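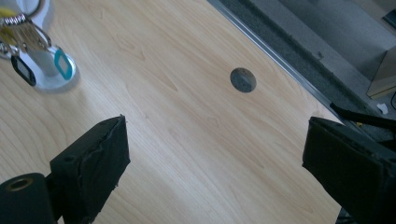 Virkonico Hand-Held Gripper Kit: Evaluation and Recommendation
Speaker notes, session two
Presenter: Chun-hung Kao
January 8, 2024

Opening

Good morning, and thank you for coming. These notes follow the order of the slides. Copies are on the shared drive, along with the full test log.

The purpose of this session is to report on our review of the Virkonico hand-held gripper kit and to state whether the department should move from the trial license to a purchase. The decision rests with the equipment board. I will give our recommendation near the end, and I ask that questions about price be held until then.

Slide 2. What was reviewed

The kit consists of a hand-held tool with two fingers, a camera mounted behind them, a charging base, and a desktop program called Plodiritz. An operator picks up the tool and performs a task by hand. The camera records what happens between the fingers. Plodiritz then trims the recordings, checks them for tracking faults, and writes them out in a form our training group can use.

The vendor also offers a hosted labeling service. We did not review the service. It will come before the board as a separate item.

Slide 3. Scope of the trial

The trial ran through December in the second-floor office area. We chose ordinary desks and tables over the lab bench. Our robots are meant to work in offices, and the bench has fixed lighting and a marked surface that make most products look better than they are.

Three operators took part. Only one had used a tool of this type before. Together they recorded 179 sessions. Each session covered one task on one surface: picking up keys, moving a cup, closing a drawer, placing a folder in a tray, and so on. The complete task list is in the appendix.

(Pause here. Ask whether anyone needs the task list on paper.)

Slide 4. Work at the table

Please look at the opening slide again for a moment. It shows the tool's own view over a wood-grain tabletop. The two black fingers come in from the lower corners, and the space between them is clear. A holder with keys and two tags, one teal and one black, stands at the upper left. There is a round cable hole through the tabletop to the right of center.

I want to draw attention to two features of that surface.

The first is the reflection on the wood. Plodiritz depends on fixed visual points to work out where the tool is. Plain, pale surfaces with a soft reflection are difficult for many trackers. The grain gives the software some detail to follow, but we recommend that operators include the edge of the table or a fixed object in view at the start of each session.

The second is the cable hole. Small items such as single keys can fall through an opening of that kind. Our written procedure now asks operators to keep small items a hand's width away from any opening unless the task calls for it.

Slide 5. Finger coverings

The fingers in the same view have a dark, matte covering. Its edges are frayed, and it is wrinkled in places, with small threads standing out at the corners.

The board should treat coverings as a supply item with a regular cost. The vendor lists replacements in sets of two, one for each finger. We suggest an inspection at the start of each working day. An operator should replace the covering when loose material could catch on an object or enter the camera's view of the contact point.

We asked Virkonico for a service life in hours. The company replied that it does not publish one. We have asked for a written answer on whether a covering from another supplier affects the warranty, and I will circulate the reply when it arrives.

Slide 6. Recording quality

Of the sessions recorded, 63 were flagged by Plodiritz for review. Most of the flags concerned short losses of tracking when the tool was turned quickly or brought very close to a blank surface. The operators reviewed every flagged session by hand and kept the greater part of them.

We consider the flagging strict. A strict check costs staff time, but it is preferable to faulty recordings passing into training without notice. The threshold can be changed in the settings. We left it at the factory value for the whole trial so that results could be compared from day to day.

Slide 7. Comparison with the Chou tool

Members will recall that we borrowed a Chou hand-held unit last year. The Chou unit is lighter, and operators found it less tiring in long sessions. Its software, however, requires a printed marker on the table before each session. For office work we found this impractical. Markers were moved, covered, or left behind, and sessions had to be repeated.

The Virkonico kit needs no marker. Setup on a new table was a matter of turning on the tool and sweeping it slowly across the area.

(If asked about Pronetti: their product was not available for loan during the review period. We have no findings to report and should not offer any.)

Slide 8. Concerns

The handle is large. One operator with small hands could not reach the trigger comfortably and worked with both hands. Virkonico offers a smaller handle at extra charge, and we have not tested it.

Recordings may show personal items, badges, and papers left on desks. Before any session in a shared area, the operator must obtain the agreement of the person who uses the desk. Office Services has approved the wording of the notice.

Plodiritz exports are slow when many sessions are queued. The vendor advises exporting overnight.

Slide 9. Recommendation

We recommend the purchase of two kits, with one smaller handle and a supply of finger coverings sufficient for the first year. We recommend against the extended support plan at this time. Standard support answered our requests within three working days in every case.

If the board agrees, the order can be placed this month and operator training can begin once the kits are received.

Slide 10. Questions

Leave the cost table on screen. Refer contract questions to Purchasing. Anyone wishing to try the tool may sign up on the sheet by the door.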